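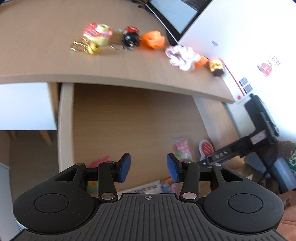

Page last changed: Sunday, March 7, 2021

Dronwood Writing Desk with Drawer

The Dronwood is a desk for study bedrooms and small offices, supplied by Rafferty to residences and schools in the Aruvville area. The top has a light wood-grain finish and a rounded front lip, with the drawer set directly beneath the front edge. Key rings, charms, hair ties and other small belongings may be kept on the top or put away in the drawer.

The desk is delivered assembled. Two persons are required to lift it, and the drawer should be taken out before the desk is moved. Surfaces are to be wiped with a soft cloth and mild soap – abrasive pads will dull the finish.

Minimum order: 2 desks
Delivery: 20 working days
Maximum load on top, evenly spread: 20 kg

Replacement drawers and runners are held in stock and may be ordered separately. Schools replacing desks bought before January should quote the original order number. Orders and requests for a sample are handled by Siobhán Phelan, Furniture Supply.

2 shares – 0 comments

Contact | © 2021 Rafferty | Back to top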